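求推荐类似氛围的少年奇幻,顺便安利一下《盐塔守钟人》

楼主 纸灯笼
刚刚读完Melur Sopacua的《盐塔守钟人》,凌晨合上书,激动得睡不着!讲的是小镇Utesbridge,钟楼里住着一口会记仇的老钟,谁对它撒过谎,它就在谁出门时少敲一下。主角是个十一岁的学徒,耳朵不好,偏偏只有她听得出少的那一下。前半本慢悠悠的,后面越来越冷,结尾我来回看了三遍。
想找同类的,要求:有老建筑,有一点吓人,别谈恋爱。

2楼 Teguh Chong
同好握手!我是十二月买的Fudenix精装版,环衬印着全镇地图,磨坊和渡口都标了名字,读的时候不停往前翻。不过第9章那段审判我觉得拖,镇长讲话占了好几页。

3楼 半页书签
反对楼上,第9章是全书最好的!镇长每句话都在绕,钟一声不响,我越读越紧张。你回头再看他提到井的那句,后面全用上了。

4楼 Teguh Chong
井那句我承认漏了,今晚回去补。但是拖还是拖,哈哈。

5楼 阿豪不是Hao
昨天带着书在外面坐了一下午,一口气看到第55页,学徒第一次爬上钟楼,太好看了!随手发两张,桌上的杯碟碗勺。

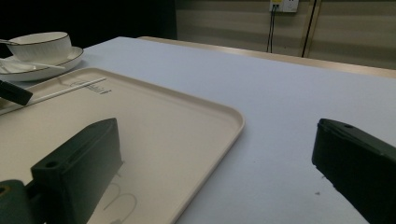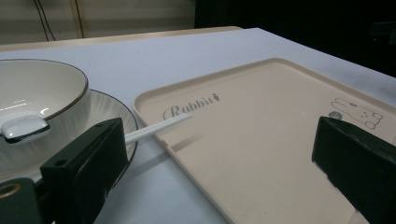 6楼 Wahyudi Pillai
回楼主的要求,推荐两本:
《Orkimska的地窖》:一栋每年往下沉一级台阶的公寓,房客们谁也不肯先搬。比《守钟人》吓人,小学低年级慎入。
《借来的屋檐》:Kwame Essien写的,短篇集,每篇一座老房子。最后一篇讲燕子和阁楼,我在地铁上看哭了。

7楼 半页书签
《地窖》的译本我要吐槽,方言全译成了普通话,房东太太一下子没了脾气。能读原文的尽量读原文。

8楼 纸灯笼(楼主)
谢谢6楼!沉下去的公寓,光这个设定我就想下单了。译本问题严重到影响剧情吗?

9楼 Wahyudi Pillai
不影响,我读的就是译本,照样吓得开着灯睡。7楼要求高,哈哈。

10楼 Arif Tuhumury
想问签名本还有吗?听说首印3,000册,里面500册带签名,我问了两家店都没货。

11楼 阿豪不是Hao
我这本没签名,帮不上忙了。剧透的先别说井!我还没看到!

12楼 半页书签
……对不起,3楼你当没看见。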